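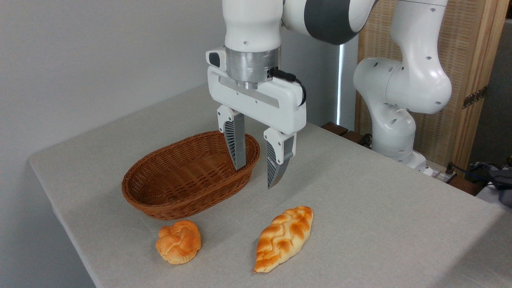

Posted by the hiring manager, Altine Bakery, Heywood
2026-07-02

Bread packer, early shift

Altine is hiring a packer for its Heywood bakery, to start in September. We bake 800 rolls and braided loaves a day and sell them to cafes, two hotels and our own counter on Diton Street.

You will sort rolls by shape, fill wicker baskets for the counter and bag the cafe orders. Knotted rolls and braids go in separately - the braids mark easily, so they go on top. You will also wipe down tables, change the cloths and brush out the baskets at the end of the shift.

No bakery experience needed. You must be able to stand for a full shift and lift a full flour sack with a partner. Shifts start at 4 a.m., five days a week.

Pay is $800 a week, plus bread to take home. Apply at the counter or mail a short letter to 67 Diton Street, Heywood.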